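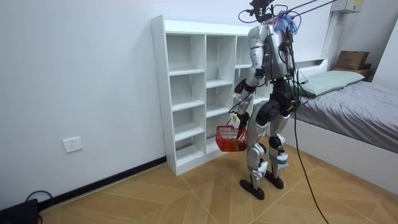 Wie räumt man ein offenes Regal ein, ohne für jedes Teil einzeln durchs Zimmer zu laufen?
Mit einem leichten Henkelkorb, der die ganze Runde mitgeht und vor dem Regal Fach für Fach geleert oder gefüllt wird.

So einfach fängt es an, und so habe ich es auch jahrelang meinen Töchtern gepredigt, die natürlich lieber alles auf dem Arm balanciert haben (und dann die Hälfte unterwegs verloren!). Ein offenes weißes Regal ist ja etwas Wunderbares, gerade in einem kleinen Schlafzimmer, wo Türen und Schubladen immer irgendwem im Weg sind. Aber es verzeiht eben auch nichts. Was einmal drinliegt, das sieht man, morgens beim Aufwachen und abends beim Zubettgehen, und wenn man Pech hat, schaut einen wochenlang dieselbe verschrumpelte Mandarine an.

Den Korb richtig aussuchen

Ich schwöre auf Kunststoff mit Gitterwänden und einem einzigen Henkel in der Mitte. Durch die Löcher sieht man von der Seite, was unten noch liegt, und ausspülen lässt sich so ein Korb auch in zwei Minuten unter der Dusche. Geflochtene Körbe sind hübscher, das gebe ich gern zu, nur bleibt in den Ritzen alles hängen, und an Strickjacken ziehen sie Fäden. Meiner heißt Stuvar und stammt aus einem kleinen Haushaltsladen in Skustetmont, den es leider seit Februar nicht mehr gibt. Wer einen ähnlichen sucht, nimmt am besten eine kräftige Farbe. Rot findet man überall wieder, auch wenn man ihn zwischen Bettdecke und Wäscheberg abgestellt hat.
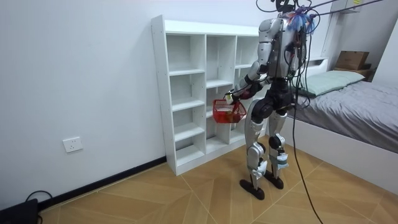
Und dann bitte nicht vollstopfen! Lieber wenige Sachen auf einmal, dafür eine zweite Runde gehen. Ein schwerer Korb pendelt beim Tragen und schlägt gegen die Regalkanten, und bei weißen Brettern sieht man jede Macke sofort. Ich halte ihn beim Einräumen mit der einen Hand ganz locker vor den unteren Fächern und greife mit der anderen hinein. Abstellen geht selbstverständlich auch, aber mein Rücken dankt es mir, wenn ich mich nicht für jeden Apfel bücken muss.

Obst im Schlafzimmer, geht das?

Darüber habe ich mit meiner Nachbarin Yuk-lan Hsu schon manchen Nachmittag gestritten, immer bei sehr gutem Tee. Sie sagt, Obst gehört in die Küche, Punkt. Ich sage, ein einzelner Apfel im Regal ist besser als eine Tüte Kekse auf dem Nachttisch. Geeinigt haben wir uns darauf, dass jedes Stück sein eigenes Fach bekommt oder wenigstens Luft ringsherum. Äpfel lassen nämlich anderes Obst schneller reifen, und neben Bananen hat man nach kurzer Zeit braune Bananen. Druckstellen gibt es auch weniger, wenn nichts aneinanderliegt. Abends einmal anfassen, ob alles noch fest ist, mehr Pflege braucht es nicht.

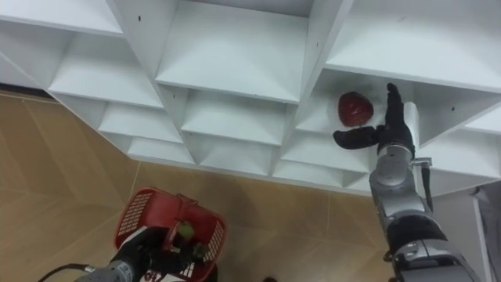

Ein roter Apfel mit einem Regalfach für sich.

Die Fächer vorher auswischen

Bevor irgendetwas Essbares hineinkommt, wische ich die Böden mit einem feuchten Tuch und einem Tropfen Spülmittel aus, dann mit klarem Wasser nach, und dann lasse ich alles 45 Minuten offen trocknen. Das klingt übertrieben, ich weiß! Aber auf feuchten Brettern bekommt man unter dem Obst diese matten Ringe, die nie wieder ganz verschwinden. Bitte von oben nach unten arbeiten, sonst krümelt es aus dem oberen Fach ins frisch geputzte untere. Und wer ein Regal mit vielen kleinen Fächern hat: Ein Pinsel holt den Staub viel besser aus den Ecken als jeder Lappen. Ich nehme einen alten Backpinsel, der für Eistreiche zu struppig geworden ist.

Erst greifen, dann suchen? Lieber umgekehrt

Beim Aufräumen verliert man die meiste Zeit mit einem Gegenstand in der Hand, für den man noch keinen Platz hat. Ich schaue mir deshalb zuerst die Fächer an und entscheide: Hier das Obst, dort die Bücher, ganz unten die schweren Sachen. Auf Brusthöhe kommt, was täglich gebraucht wird. Kleine Dinge stelle ich nicht ganz an die Vorderkante, da reicht ein Ärmel und sie liegen auf den Fliesen. Ganz nach hinten aber auch nicht, sonst vergisst man sie. Eine Handbreit von vorne hat sich bei uns bewährt.
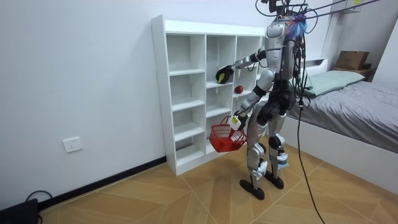
Gelbes Stück im mittleren Fach, der Korb bleibt dabei in der anderen Hand.

Zum Schluss noch etwas zum Korb selbst. Er bekommt bei mir einen festen Haken hinter der Tür, und da hängt er leer. Sobald er irgendwo auf dem Boden steht, sammeln sich darin Socken, Kassenzettel und Haargummis, und beim nächsten Einräumen muss man ihn erst einmal ausmisten. Ein Schildchen am Henkel hilft übrigens, falls man mehrere hat, eines für Obst und eines für Krimskrams. Bleistift hält darauf erstaunlich gut, Filzstift verschmiert mit der Zeit.

Zuletzt ergänzt am 5. Oktober, nachdem mehrere Leserinnen nach dem Backpinsel gefragt hatten. Naturborsten, bitte, die aus Silikon taugen für Staub überhaupt nicht.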